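How Does a Ballpoint Pen Work?

I go through a lot of pens. I chew the ends (don't tell my dentist), I lose the caps, and once I left one in my pocket and turned a whole load of laundry blue. So one day I decided I should at least find out what goes on inside them!

Start at the tip. If you look really closely, you'll see a teeny tiny ball, often smaller than a grain of sand. It sits in a little metal socket, loose enough to roll but too snug to fall out. Above it is a thin tube full of ink.

When you push the pen across paper, the paper makes the ball roll. The top of the ball picks up ink from the tube, the ball turns, and the inky side lands on your page. Round and round it goes, the whole time you're writing. It's a lot like a roll-on deodorant, only much smaller — and hopefully better smelling.

The ink matters too. Old fountain pens use thin, watery ink, and it can smudge if your sleeve drags through it. Ballpoint ink is thick and kind of sticky, almost like paste. It clings to the ball and dries fast once it's on the paper.

So why does a pen quit when you write on a wall? Gravity! The ink needs to sink down toward the ball. Hold the pen sideways or upside down for long enough and the ink stops reaching it, and then you're just scratching.

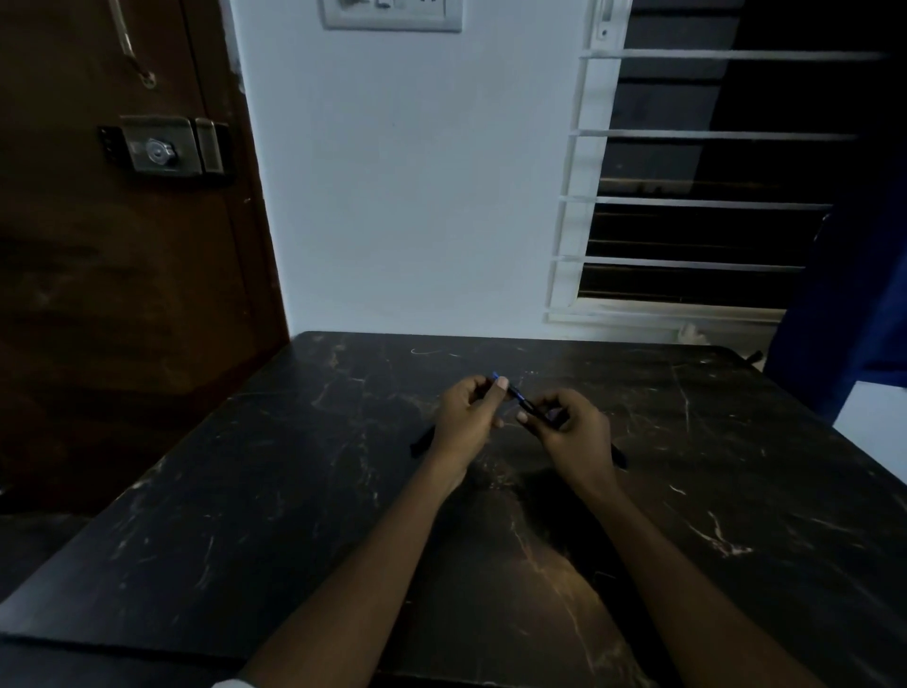
Thanakorn Boonchu wrote in to say that his pens always skip on greasy paper, like the bag his sandwich comes in, and he wanted to know if the ink had run out. Probably not, Thanakorn! The ball needs something a bit rough to grip. On a greasy spot it slides along without turning, so no fresh ink comes down. Try scribbling circles on plain scrap paper for 5 seconds and it will usually get going again.

Next time I'm doing erasers, and why the pink ones leave all those crumbs.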